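About Brulley

Brulley makes wooden storage for kitchen counters: open trays, box drawers with bar handles, risers, and cutting boards sized to sit between them. The company was started by Shamim Orakzai, who had spent 11 years drawing commercial kitchen layouts and wanted to apply the same working methods to the counter at home. We sell directly and through one retail partner, Gremthorpe.

What we work on

A home counter is usually planned by the person who installs it and then used by people who own more than the plan allowed for. The toaster stays out. The toaster oven stays out. Oil, tea, jars and a towel need to be within reach of whoever is cooking. Cabinets do little for any of these items. Our products are meant for the surface itself, particularly the strip along the backsplash and the area directly in front of it.

The range is divided into three groups.

Trays and boxes. Shallow, rectangular, open at the top. Boxes can be fitted with a black bar handle on two brackets. The handle is mounted across the front face so that the box can be pulled forward on the counter without being lifted. Trays are supplied without lids. We made a lidded version for one season and withdrew it, as owners stacked things on the lid and stopped using the inside.

Risers. A flat platform raised above the counter on two sides. A riser carries a plate or a small box and keeps the surface below it available for flat items. Risers are sold in two depths. The deeper one is intended for counters with no upper cabinets.

Boards. Cutting boards, with or without a groove around the perimeter. The grooved board is heavier and is usually left out on the counter. The plain board is thinner and can be stored on edge.

How a layout is tested

Every new part is put on a furnished counter with ordinary kitchen goods before the drawings are released. The counter has a marble-look surface and a mosaic tile backsplash. It is deliberately kept full. A part that fits on a bare bench can still be in the way once two appliances are plugged in, and we would like to find that out before the tooling is ordered.

The test follows a fixed sequence:

1. Place the large appliances first. Their position is set by the outlets and is not changed afterward.
2. Place the board behind or beside the appliances, lying flat.
3. Place boxes and trays. Check that each handle can be gripped from the front edge of the counter.
4. Place the riser, then load it with a plate and one small box.
5. Line up bottles, canisters and jars against the backsplash.
6. Leave the layout for 24 hours of normal use and record what has been moved.
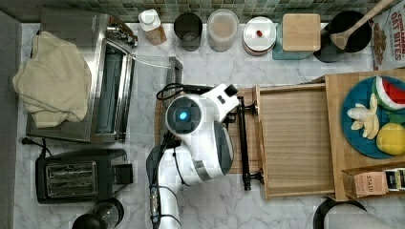
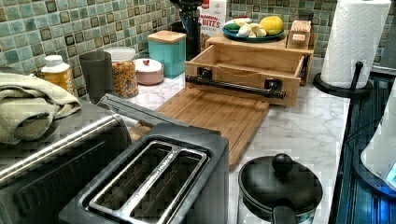
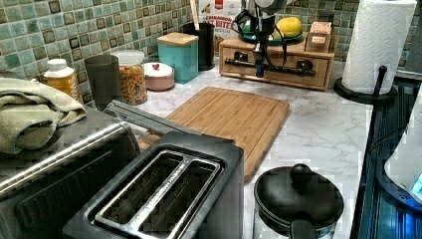
Materials and finish

Boards are bamboo, laid up in strips and sanded before oiling. Trays, boxes and risers are made from a pale hardwood supplied by El-Sayed, a family mill that has cut for us from the beginning. We do not stain. The natural color varies between batches, and a tray bought this year may be lighter or darker than one bought two years ago. The difference narrows with exposure to daylight, usually over a few months.

Handles are steel with a black powder coat. The brackets are square and are fixed with two screws each from the inside of the box. Replacement handles and screws are stocked for every box we have sold.

The oil is a food-safe mineral oil applied in two coats. It will need renewing. For a board in daily use, once a month is adequate; for a riser, twice a year. Wipe with a damp cloth and dry at once. None of our products should go in a dishwasher or be left standing in water — the strips will separate along the glue lines, and this cannot be repaired.

The Siverex system

Siverex is the name of our sizing standard. All parts introduced under it share one base width, and every other width is a multiple or a half of it. Two half-width trays therefore occupy the same space as one full tray, and a full tray lines up with a full riser. Parts made before the standard was adopted are still supported but will not line up exactly. The difference is a few millimeters and is mainly noticeable when two parts are pushed together.

The current catalog has 214 parts, including handles, feet and spares. A printable sizing sheet is available on request. Measure the counter from the backsplash to the front edge, then measure again at the point where the toaster or other large appliance stands, and order from the smaller figure.

The workshop

Cutting, sanding, oiling and packing take place in one building. In the last full year we shipped 3865 parts. Offcuts too short for a tray side are used for bracket blocks, and the remainder goes to a local pottery for kiln fuel.

Visits are possible by appointment. The test counter is at the back of the building, past the sanding room, and visitors may handle anything on it. Closed shoes are required on the workshop floor.

Ordering and returns

Orders for stock parts are packed within two working days. Handles come already fitted unless the order says otherwise. Unused parts may be returned within 30 days. Boards that have been oiled by the customer are treated as used.

The next batch of deep risers is due in February. Requests for custom widths are accepted in quarter steps of the base width only, and should be sent with a sketch showing the positions of the outlets.

Page last revised Jan 10, 2026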